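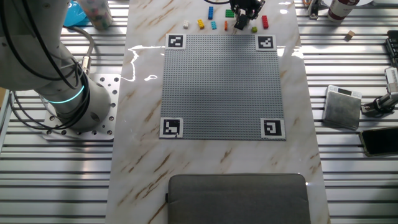
Why do LEGO bricks of different colors and ages still hold on to the same baseplate?

Because the grip comes from the fit between the studs and the walls and tubes underneath. The color makes very little difference to it, and a brick that has been in a toy box for years will usually still press on nicely.

That question got our whole project going! We wanted to know which small bricks a person can place quickly and neatly on a big gray baseplate, and what slows them down. It sounds like a tiny topic (our classmates said so, more than once), but we ended up with far more notes than we could use.

Project report: Small Bricks, Big Plate
Chrysanthi Balaskas and Fotis Lambrakis
Bakdale, 2022-10-01

What we did

We started in May with a mixed bag of 947 bricks and spent the first afternoon just sorting. Fotis sorts by color, I sort by shape, and we lost a good hour arguing before we agreed to go by color first. After taking out everything chewed, cracked or from another brand, we had 725 left.

Then came the building. We drew a pattern on grid paper, scattered the bricks it called for beyond the far edge of the plate, and timed each other copying the pattern onto the studs. Every builder got 12 tries, one hand only, and we swapped patterns between tries so that memory wouldn't help too much. Ms. Dambrauskienė let us use the long table at the back and lent us her stopwatch, a Tevlow with a very loud beep.

What we noticed

Starting position matters a lot. A brick lying studs up is picked up and pressed down in one go. A brick standing on its end has to be tipped first, and most people did that in the air, which made them drop it. I dropped the same red one 15 times over the project and I still like it best.

Flat pieces were the real surprise. We both guessed they would be easiest because they are thin, but there is so little to hold! You pinch the sides, and then your fingertips touch the plate before the piece does. Fotis got good at laying them down at a slant and pushing the high side with his thumb.

Finding the right stud was harder in the middle of the plate than at the edges. Near a corner you can count in from the side. In the middle it is all gray dots, and we were often off by one.

What we would change

We would put the scattered bricks in the same places every time. We only thought of that after the first week, so those times went into a separate table (Table 2 in the folder). We also want to try a two-handed round, and Fotis wants to name the next pattern Totik after his hamster, so that is already settled.

The grid paper patterns and all the times are in the blue folder on the classroom shelf. Please put the pages back in order.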